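Before Any Institution Signs for a Packing Service

Lamisi Ayaaba
Opinion

Over the past year our procurement office has received a growing number of offers for what suppliers now call "handling as a service." The offer from Jiron is the most complete of these. It includes two arms on one body, wrist cameras, training of the system on the customer's own goods, and a monthly fee in place of a purchase price. I was asked to give a view on whether offers of this type deserve public money. My answer is a qualified yes, and the qualifications matter more than the answer.
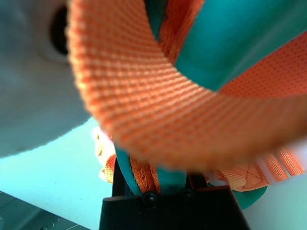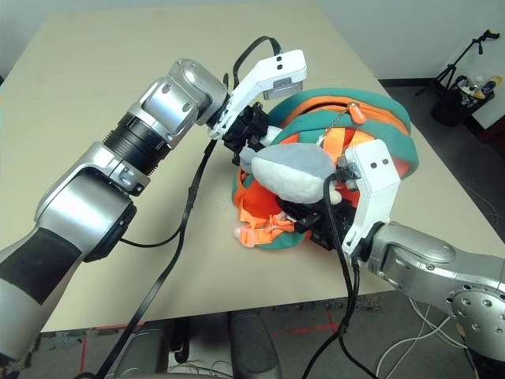
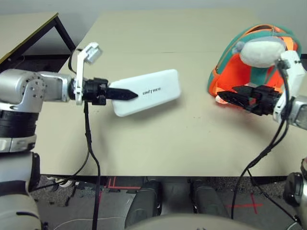
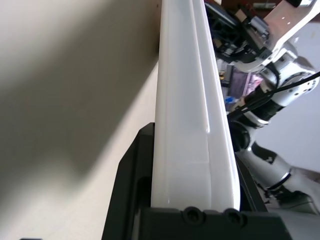 Two-armed work on bags, boxes and soft goods.

The case in favor should be stated fairly. Soft goods have been the weak point of automated handling for as long as I have worked in this field. A carton has corners and keeps its shape. A backpack has straps, folds and pockets, and it lies differently each time it is put down. Many institutions that run lending programs, lost property counters or school supply rooms spend a large part of their labor on exactly these items. A service that takes on bags as well as boxes is addressing the right problem, and Jiron deserves credit for building its offer on it.

The terms are where I hesitate. The proposal that reached us runs to 13 pages, of which one deals with performance. That page promises "reliable operation across everyday items" and does not define any of the three important words. Stuvar, whose rival offer we reviewed in May, at least attached a list of 481 articles its system had been tried on, with the result for each. The list was tedious to read and some of the results were poor. I would still choose it over a general promise, and I would ask any supplier to provide the same.

There is also the matter of who does the teaching. Under the Jiron plan, the customer's staff spend five weeks guiding the system through the customer's own tasks. The recordings from those weeks then belong to the supplier. I do not object to a supplier learning from its customers – every good firm does so – but staff time has a cost, and the contract should show it. If our employees are producing material that improves a commercial product, the fee ought to be lower while they do it, or the recordings ought to be shared. Timmermans, which services much of our existing conveyor equipment, has agreed to terms of this kind in the past without difficulty.

Cabling and floor space receive too little attention in all of these offers. The brochures give the footprint of the machine. They do not give the area that must be kept clear for people walking past, or say where power and data lines are to run. Our Pesten site has narrow aisles and a shared corridor, and a unit that needs a marked zone on every side would remove 4 of its packing stations. That loss should be counted against any gain in speed before a decision is made.

I would therefore recommend that institutions accept trials and decline long contracts. A trial should use the customer's own articles, chosen by the customer on the morning of the test. Straps should be left hanging and zippers left half open, as they are when the public returns them. Failed attempts should be written down along with successful ones, and the time a staff member spends stepping in should be recorded separately.

Payment should follow from those records. Jiron has told us that it prefers a flat fee for the sake of simplicity. A flat fee is simple for the party that receives it. For a public body, a fee tied to completed items would be easier to defend at audit, and I see no technical reason why it could not be written into the next draft.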